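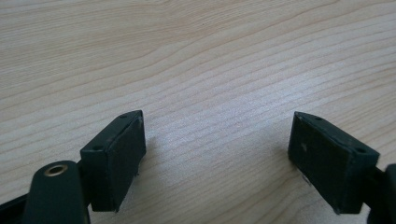
Toothpaste in a cup, which end up?

Forum: Small Bathrooms and Storage
Started by jsarmiento, 2021-07-22

jsarmiento wrote:
We share one bathroom and the sink has no ledge at all, so the toothpaste lives on the small wood table outside the door. It used to lie flat and it left a crust of paste on the wood that I had to scrape off with a fingernail. I stopped laying it down and put it in a yellow plastic cup, the kind with a little loop handle. Cap end goes in the bottom, crimped end sticks up.
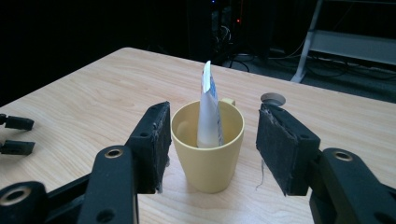 My husband says this is backwards and that all I have done is move the crust from the table to the inside of the cup. I say a cup can be rinsed and a table can't. How do the rest of you do it?

greco_d wrote:
Your husband is right. Paste collects around the cap, the cap sits in it, and after a month you have a gray ring in the bottom that needs a brush. Buy a wall clip. I have the Drollska one and it holds the tube by the crimp with nothing under it.

ochoa41 wrote:
Disagree with greco_d. Cap down means the paste is already at the opening when you pick it up. We have 2 kids and they squeeze from the middle no matter what you tell them. Wipe the cap before it goes back and there is no ring.

greco_d wrote:
Kids do not wipe caps.

ochoa41 wrote:
Mine do about half the time. The cup gets washed with the dishes.

jsarmiento wrote:
A wall clip is out, we rent and the walls are tile. I tried one with a suction cup in December and it fell in the sink every night. 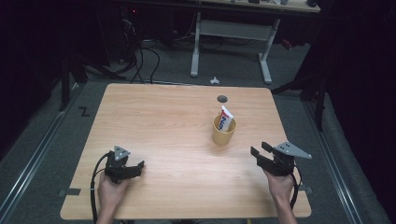 Tube in the yellow cup, crimped end up.

Quintero_E wrote:
That cup looks short for the tube. Doesn't it tip when somebody grabs the tube in a hurry? I would use something heavier, a glass or a stoneware mug. Also, is that a cable hole behind it? I'd keep water away from that if you have a charger or anything plugged in under there.

jsarmiento wrote:
Yes, it is a cable hole. It was a desk before. There is nothing plugged in under it now. The cup has gone over twice, both times with a nearly full tube. Once the tube is half used it stays put.

Quintero_E wrote:
Then put a few clean pebbles in the bottom. That also keeps the cap up out of any water.

greco_d wrote:
Now she has to wash pebbles.

sandoval_eu wrote:
I'd worry more about the table than the tube. What is the finish? If it is bare wood, a wet cup will mark it sooner or later, and pale wood shows everything.
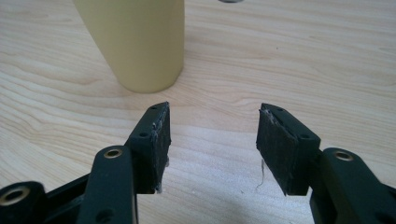
On ours I put down two coats of wipe-on varnish and that took care of it. A cork coaster would do the same job for less work.

jsarmiento wrote:
I don't know what the finish is, it came that way. I'll try a coaster first and leave the pebbles for later. The tube stays cap down.

greco_d wrote:
Check the bottom of the cup in a month and report back.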